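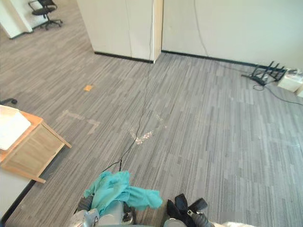 Is a rented two-armed robot any use in a small office? For dull, repeated jobs with soft things it is some use, provided you have a person to set it up and you don't mind it being slow.

I've had a few emails asking that since I mentioned in February that we were trying one, so I'm writing it up properly. The service is called Trakora. You pay by the month, they bring a mobile robot with two arms and grippers, and they teach it a short list of jobs in your own rooms. The software side is sold separately under the name Romden, although I don't see how you would use one without the other. I paid the normal price and I get nothing for writing this.

Our place is one floor of a shared building, with carpet all through, a meeting room and a small kitchen. We took the starter plan, which lasts 33 days and covers two jobs. I picked cloths and desks. The cloth job means picking up a cleaning cloth, carrying it to where it's wanted and putting it in a tub afterwards. The desk job means wiping a clear desk from one side to the other. I'd hoped to add mugs, but mugs are on the dearer plan.

Setting up

Adanech Lemma came from Trakora to do the set-up. She arrived at nine in the morning and had gone by four. She asked for a patch of open floor, a socket and a table that nobody would need for the day. Then she drove the arms by hand through each job, over and over, from slightly different starting places. She did the cloth job 46 times. I asked if that was a lot and she said it was on the low side for carpet with a pattern in it, and that she might have to come back, and she did, for half a day the week after.

The first thing I'd tell anyone is to book the room out for longer than they say. Trakora's welcome sheet says half a day. We lost one full day and then the extra morning, and my colleague Kinga Balogh had to move two calls into the kitchen.

Tape marks on the carpet are a help when you want to put furniture back where it was during the teaching. The robot minds more than I expected if a desk has moved. A hand's width was enough to make it stop and wait for me on the desk job. The cloth job is more forgiving. Use tape that comes up cleanly, and try it in a corner first.

How it does with cloths

It's good at picking up a cloth and holding on to it. The grip is firm and it doesn't seem to matter how the cloth is bunched. It will go across the room with one and stop in front of the tub. I kept a tally for the last week of the plan. Out of 70 tries it finished the cloth job without help 46 times. Most of the others were the letting go. The cloth would hang on the edge of the tub, or come down on the floor beside it, and the robot would carry on as if the job was done.

Romden shows each run on a plain web page with a green or red mark, and several of those failed runs were marked green. I reported it. The reply was polite and said a fix was planned, with no date.

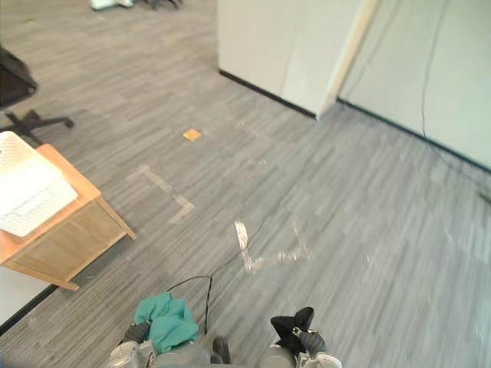
How it does with desks

Not as well. It wipes in straight lines and presses evenly, and on a bare desk the result is fine. Our desks are rarely bare. Keyboards have to be lifted off first, and so do papers, and by the time I've done that I could have wiped the desk myself. It took it 77 seconds to do one small table. I take less than that, though I probably don't do the corners.

I'd only choose the desk job if you have a lot of empty surfaces of the same size, such as a training room or a canteen.

Noise, space and cables

It's quiet. Kinga worked in the same room for most of a week and said the printer was worse. It does need more space than the brochure suggests when it turns, and you have to watch for cables on the floor. I'd get those clipped up before the set-up visit if you can. I left it too late.

Charging is simple. It needs plugging in overnight and that was always enough for our hours.

Price and the other one we looked at

I won't print the price because they quote by floor area and yours will be different. For us it came to more than a weekly cleaner and less than a part-time member of staff. There's no deposit. You do pay for repeat set-up visits after the second.

We also had a quote from Preda. Their machine has a single arm and stays at a bench, so it wouldn't have suited the cloth job at all. If your work comes to one table and stays there, I'd ask them as well. Their quote was cheaper and came back the same afternoon.

Would I renew?

For the cloth job, yes, if they sort out the green marks. For desks, no. I've asked Trakora whether I can swap desks for folding, and Adanech thinks a single flat fold is possible on a table of the right height. I'll post again when I've seen it done.

Recent posts
Nelau label printer, one year on
Moving a small office without losing the post
Which desk lamps we kept
A cheap way to tidy cables under a desk

Get new posts by email. Enter your address to sign up. You can unsubscribe at any time.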